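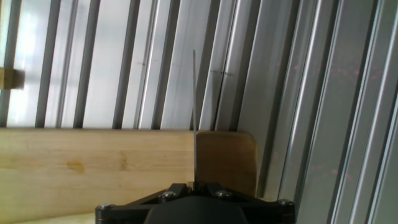
Two bits of wood, a thin metal strip and a lot of aluminium rail behind.

November
Posted by the bench hobbyist
5 min read

So I promised a post on rules, and a few of you have been asking when it's coming, and I kept putting it off because rules are dull to write about and I would much sooner be talking about grippers. But I've spent a good chunk of the autumn helping out at Narnico, the little workshop where we try to get a robot arm to do woodwork-ish jobs, and I've changed my mind about how dull they are. Well, a bit.

When I started there the safety sheet was a printout that came with the old Evix controller. It had 348 lines on it. I read all of them, one wet evening with a pot of tea, and I could remember maybe four by the next morning (one was about not standing on the power supply, which I hadn't been planning to do). It had been written for every machine the firm had ever made, so half of it was about conveyor belts. We don't have a conveyor belt!

Then Kushnir came along. That's our own set of house rules, named after a street where we had the first workshop, and it fits on one side of A4. I had a small hand in it, mostly arguing about commas. Five rules, and I'll go through them as I use them, which isn't the order they're printed in.

The one I like best is slow first. Any new move gets run at a crawl before it gets run at working speed, even if you've only nudged one point by a hair. People grumble about this, me included, when it's nearly time to go home and all you did was shift the approach a touch to the left. I still do it. A long plank next to a shorter block doesn't leave much for the arm to be wrong about, and I'd like to see it be wrong slowly.

Next is hands out, then start. You say it out loud. It feels daft when you're on your own, and I did feel a right fool the first week, talking to an empty room at half past eight at night. Now I'd feel odd not saying it. You put your wood down, you step back past the tape, you say "clear", and only then do you touch the button. If two people are in, the other one has to say it back. A nod won't do, because you can nod at anything.

Third one is about the wood itself, and it's the one visitors never expect. Check what you're gripping. Knots and rounded corners and the grain running a funny way all change how a piece sits in the fingers, and the program has no opinion on any of that. We had a long chat about whether to write down exactly what counts as a bad piece. I wanted a list. I lost, and the rule just says to look at it and turn it over. I still think a list would be better for new people, so if any of you run a shop and have one, please send it to me.

Fourth, the stop button is for everyone. Doesn't matter if it's your program, your first day, or you've only popped in to drop off a parcel. If you don't like what the arm is doing, hit it. And the bit underneath in bold, which I fought for, says you don't have to explain yourself afterwards. I've worked in places where pressing the stop got you a sigh from across the room, and after a couple of sighs people let things run that they shouldn't.

The last one is write it down. Every session gets a line in the Orex log, even the boring ones. Orex is just our shared notebook on the computer, nothing clever, and we've got 299 entries in it now. Most say something like "fine, finished early". But when the grip started slipping we could scroll back and see which day somebody had swapped the finger pads, and that saved us over 100 pounds on a part we didn't need. I was very smug about that for a good while.

What I'm less sure about is what happens when the proper standards people want to see more than one sheet. A friend who works in a bigger place says ours wouldn't last five minutes there, they'd want a full written risk check for every fixture and a signature for every change. Fair enough, and I do think we should have the risk checks. We've started one for the rig. I just hope the single page stays up on the wall next to it, because it's the one people read while they're waiting for the kettle.

Anyway, if you've got house rules of your own, even odd ones, pop them in the comments. Next time it's finger pads, with far too much detail, and I've got opinions about glue.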